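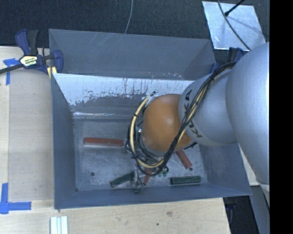 SECTION 4: LOOKING AFTER YOUR METAL BIN

By now your Wallerholm bin should be standing where you want it, level and steady, and you may be itching to fill it up. Please give this section a read first, perhaps with a cup of coffee. A sheet-metal bin will put up with a great deal, but a little attention in the first weeks makes the later years much easier, and most of the letters we get are about things covered in the next couple of pages.

4.1 What is normal wear, and what isn't

A working bin does not stay pretty. The floor gets scuffed first, as you would expect, and after that the sloped panels begin to show it. You may find that the upper part of a panel stays bright while the lower edge turns blotchy, with gray patches, dark streaks and little speckles where the surface has worn. Pale scratches on the walls are also nothing to lose sleep over. None of this needs painting, and we would rather you didn't try — paint chips off and ends up mixed in with whatever you are storing.

What does need your attention:

- a burr or raised edge that catches on a cloth
- a seam that has opened, even slightly
- a dent deep enough to hold water
- orange or brown rust that comes off on your finger

NOTE: Dark streaks and rust can look alike in poor light. Wipe the spot with a damp white rag. If the rag comes away orange or brown, go to 4.3.

4.2 Cleaning the bin

Do this every June at the very least, and more often if you keep anything dusty or oily in there. Set aside 30 minutes for the cleaning and another 20 for drying.

CAUTION: Sheet metal edges can cut. Wear snug work gloves with a good grip, and never run a bare hand along a seam or a rim.

CAUTION: If the bin is loaded or emptied by machine, have the machine shut down and locked off by the person responsible for it before you lean in or reach over the wall.

1. Empty the bin completely. Small parts like to hide where the sloped panels meet the floor, so check there twice.

2. Sweep from the far wall toward yourself with a soft bench brush. Take your time in the corners, the pointed ones especially, where a wide brush won't reach. An old paintbrush does the job nicely.

3. Mix a little dish soap into a bucket of warm water. Please leave the bleach in the cupboard.

4. Wash the walls first, then the sloped panels, then the floor. Working downward saves you from washing the same dirt twice.

5. Wipe along each seam with a folded cloth. Go gently, and look at the cloth as you go. Snagged threads mean a burr.

6. Rinse with a clean wet cloth. A hose is fine if the bin is outdoors and you have somewhere for the water to go.

7. Dry everything with a towel, pressing it well into the seams, and leave the bin open to the air until no damp is left.

4.3 Treating a small rust spot

1. Put on your gloves and a pair of safety glasses.

2. Rub the spot with a fine abrasive pad, keeping to the spot itself. You are after the rust, and a big shiny circle around it does no good at all.

3. Wipe away the dust and dry the area.

4. Rub in a thin film of Tudose metal wax and let it sit overnight.

5. Buff with a dry rag before you put anything back.

NOTE: Do not wax a bin that holds food, seed or animal feed. Write to us and we will suggest something else.

4.4 Keeping the floor in good shape

Lower heavy pieces in; don't drop them. We know how it goes at the end of a long day, but a dropped casting does more harm than months of ordinary use. If your parts have sharp corners, a Lullov rubber mat laid on the floor will take the worst of it. Lift the mat at each cleaning, as moisture loves to settle underneath.

Our colleague Afroza Seneviratne, who wrote the first version of this guide, kept a small notebook hanging beside her bin and jotted down each cleaning and anything odd she noticed. We still recommend it warmly. If you ever need to ask us about a seam or a panel, your notes will help us give you a sensible answer.

Continue to Section 5 for moving and stacking.

Related guides
Section 3: Leveling the Feet
Section 5: Moving and Stacking
Fitting a Lullov Floor Mat
Tudose Metal Wax: Safe Use and Storage
Kumimier Lids and Covers: Size Chart
Ordering Spare Panels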